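Notebook, June, just after 9 p.m.

Second evening on the log tidy-up for the Murow area, and I'm writing this down before I forget where I got to. The plan was to get all the police call entries out of the old Nuvum export and into one sheet we can search. The export has 471 rows, which sounded like nothing until I opened it! Every officer seems to have had their own way of writing "noise complaint", and my favourite so far is "music, loud, advised".

Kettle on twice. Radio off, because I kept typing the words I was hearing.
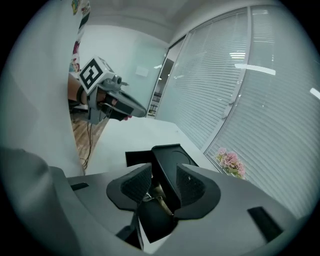 Times and places

The times are the worst bit. Half the rows give when the call came in and the other half give when the car got there, and the column heading just says "time". I've added a second column and I'm only filling it where the narrative spells it out (arrived at, on scene at, that sort of thing). If it doesn't say, I leave it blank – please don't guess these if you pick the sheet up after me.

Places are better. Loda Road and Loda Lane got muddled all the way through, so I went back to the scanned pages and fixed the ones I could read. There are still 3 I can't make out. I've marked them in yellow.

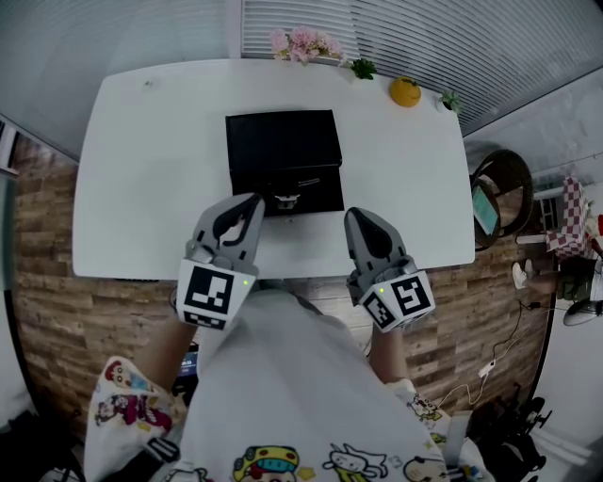

I also had a go at the duplicates. A crash by the Dehghan garage came up under two numbers, once as a traffic call and once as a damaged fence, and it took me ages to see it was the same van. So now I sort by street first and then by time, and the pairs sit next to each other. Much quicker. I found about 78 possible pairs like that, though plenty will be two separate calls to the same noisy corner. Haven't merged anything yet, I've only put a "d?" in the notes column.

One thing I got wrong yesterday: I'd been counting "assist other agency" as its own kind of incident. It wants to be a tick box, as it can go with anything. Changed back as far as row 200-and-something, the rest still to do.

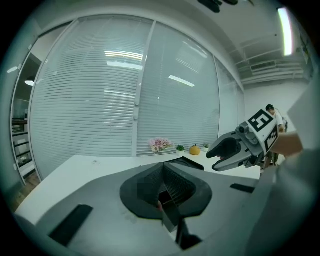

Still to do

Finish the tick box. Ring about the missing pages from the Murow end, preferably before lunch when someone picks up. Decide what we do with names – I'd take them out of the shared copy altogether and keep the originals locked away, but I'd like to hear what the rest of you think. And save a clean copy before anybody sorts one column on its own again (me, last night, never again).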